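Tenancy Deposits and the Clokness Scheme: Speaker Notes
Vilgot Vik, Housing Policy Unit
Notes as delivered, with additions made after questions. Last revised 12/13/20.

Opening

Thank the hosts and the Strand Tenants' Forum. Confirm that members have the short handout and that the full scheme document is on the table by the door.

Chair, members, colleagues. I have been asked to speak on the changes to tenancy deposits which the council adopted in July, and on what they mean for those who let homes in Clokness and those who rent them. I shall take the law first, then the practice, and then the matters on which the council has not yet reached a view.

I should say at the outset that the Housing Policy Unit did not draft the ordinance. We were consulted on it, and we now administer the register. Where I give an opinion, I shall say that it is one.

Slide 2: The position before July

Before the ordinance, a landlord in Clokness could ask for any sum by way of deposit. There was no upper limit. The money could be kept in the landlord's own account, mixed with other money, and returned at a time of the landlord's choosing. A tenant who disagreed with a deduction had one remedy, which was to bring a claim in the district court.

Very few did so. The court fee was often a large part of the sum in dispute, and a tenant who had just moved was seldom in a position to wait for a hearing.

Pause here. At the Hernari meeting several landlords wished to say that they had always returned deposits promptly. Accept this without argument. The ordinance was not written with them in mind, and its burden on them is small.

Slide 3: What the ordinance requires

There are four duties, and members will find them in the order in which they arise during a tenancy.

The first concerns the amount. A deposit may not exceed the rent payable for two months. Where the rent is set by the week, the calculation is given in the schedule. Fees for keys, references or cleaning may not be used to go above the limit.

The second concerns where the money is held. It must be placed with an approved holder, separate from the landlord's own funds. At present the approved holder for private lettings is Arkus. The council's own housing stock is dealt with under a different part of the ordinance, although the limit on the amount is the same.

The third is the written record. On or before the day the tenancy begins, the landlord must give the tenant a signed statement of the condition of the home. The tenant then has five working days in which to correct it or add to it. If the tenant does nothing, the statement stands.

The fourth concerns return. When the tenancy ends, the landlord must either release the deposit or send the tenant a list of proposed deductions, with the cost of each. A general entry such as "wear and damage" does not meet the requirement.

If asked about furnished rooms in the landlord's own home: these are outside the scheme for the present. Refer to the final section.

Slide 4: The statement of condition

I wish to spend a little longer on the written record, as most of the letters we receive are about it.

The ordinance does not lay down a form. The unit has published a model, which landlords may use or adapt. A statement is good enough if a person who had never visited the home could read it and understand what state each room was in. "Kitchen: fair" does not do this. "Kitchen: worktop scratched to the left of the sink, one drawer handle missing" does.

Photographs may be attached and are encouraged. They do not replace the written words. We have had statements consisting only of photographs, and we have had to send them back. A photograph should carry the name of the room and be signed by both parties on the reverse, or listed in a signed schedule if it is kept on a computer.

Floors, walls and fitted units give rise to most of the disagreement. The ordinance uses the phrase "fair wear", and the guidance says that regard should be had to the age of the item, the length of the tenancy and the number of people for whom the home was let. A carpet which was old at the start cannot be charged for as though it were new. The same applies to paint.

For the landlords present, it is sensible to keep receipts for anything replaced during the tenancy. For the tenants present, it is sensible to report a fault in writing when it appears, even a slight one, and to keep a copy.

Slide 5: Disputes

A tenant who does not accept a deduction may ask for a decision by an adjudicator. No fee is charged to either side. Any part of the deposit which is not in dispute must be released at once and may not be held back to encourage a settlement.

The adjudicator decides on the papers. There is no hearing, and neither party may be represented by a person who is paid to do so. This last point was opposed by the landlords' association and was debated at some length. My own opinion is that it should be looked at again when the scheme is reviewed, as there are tenants and small landlords alike who find it hard to set out a case in writing and who would benefit from help.

It is for the landlord to show that a deduction is justified. The money belongs to the tenant until that is done.

Either party may still go to court. A person who has accepted the adjudicator's decision in writing may not then do so on the same matter.
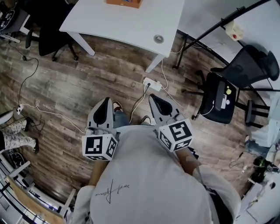 Slide 6: Enforcement and penalties

The council may impose a penalty on a landlord who takes a deposit above the limit or who fails to place it with the approved holder. The penalty may not exceed twice the deposit, and it is payable to the council. The tenant is separately entitled to have the deposit placed properly or returned.

It has been put to us that this is severe. I would draw attention to the notice stage. No penalty may be imposed until the landlord has been told of the breach in writing and given time to put it right. So far the unit has sent 70 such notices. Most were answered by a landlord who had not known of the change, and the matter was closed when the deposit was paid over.

Do not name individual cases, even where they have been in the newspaper.

A landlord may not end a tenancy, or decline to renew it, on the ground that the tenant has asked for the ordinance to be followed. Where a notice to leave is served soon after such a request, the council may ask the landlord to give reasons — and it does ask.

Slide 7: Points frequently raised

Tenancies which began before July. The limit does not apply until the tenancy is renewed. The duty to place the money with the approved holder does apply, and the period allowed for doing so has ended.

Deposits paid by someone else. Where a parent, an employer or a charity has paid, the deposit is returned to that person unless the agreement says otherwise. The name should be written in the agreement.

Shared homes. One deposit may be held for all the tenants jointly. When one leaves and another arrives, the landlord is not obliged to divide the sum, but a fresh statement of condition must be made. We recommend that tenants settle the matter between themselves in writing.

Pets. An additional sum may not be asked for if it would take the whole above the limit. The ordinance does not say whether a landlord must accept a pet.

Guarantors. These are not affected. A landlord may ask for a guarantor as well as a deposit.

Slide 8: Matters not yet decided

The council has asked for advice on lodgers and furnished rooms, and on whether a second approved holder should be appointed alongside Arkus. It has also asked whether tenants moving from one home to another within Clokness should be able to carry a deposit with them. There is support for this last proposal on both sides, although the practical arrangements are not simple. The new landlord would need to be protected while deductions for the old home were being settled.

Written comments on all of these are welcome and should be sent to the Housing Policy Unit at the town offices. Comments made from the floor this evening will be noted, but they are not treated as formal responses.

Questions

Take questions from tenants and landlords in turn. Anyone with a question about their own tenancy should be asked to speak to the unit's staff after the meeting.

Added after the Strand meeting: a member asked whether interest earned on deposits is paid to the tenant. It is not. It is kept by the approved holder and used towards the cost of adjudication. This should be included under Slide 3 when the notes are next used.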